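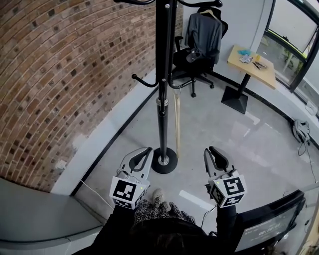
Light grey concrete underfoot, with cables trailing from the grippers.

Vilgot Kvam had played 12 seasons as a goalkeeper before a stranger asked him to sign somebody else's name. He was buying bread in Wedstead, where he lives above a tire shop, and the boy holding the marker was sure he had found Sarmiento, the striker.

"I told him I wasn't, and he said that's what Sarmiento would say," Kvam says.

The two men have the same jaw, the same heavy eyebrows and, since a bad haircut in August, the same hairline. They do not have the same job. Sarmiento plays in front of full stands. Kvam plays for Pedevska, a part-time club whose ground holds 900 and usually draws 300.

A clip of him warming up went around supporters' pages that month, and the next home match sold 969 tickets. The club had to open the grass bank behind the far goal, which had been closed for years, and the pie stand ran out before kickoff. Pedevska lost by two.

Kvam let in a soft one early. A group behind the goal sang the striker's name at him until halftime, and he waved once, which he now regrets.

Offers followed. Clestorex, a maker of shin pads, wanted him in a Sarmiento wig for a store opening. He turned it down — the money was fair, but it fell on a training night.

Crowds have since dropped back to their usual size. Kvam has grown a beard, and at the bakery they have gone back to calling him Vil.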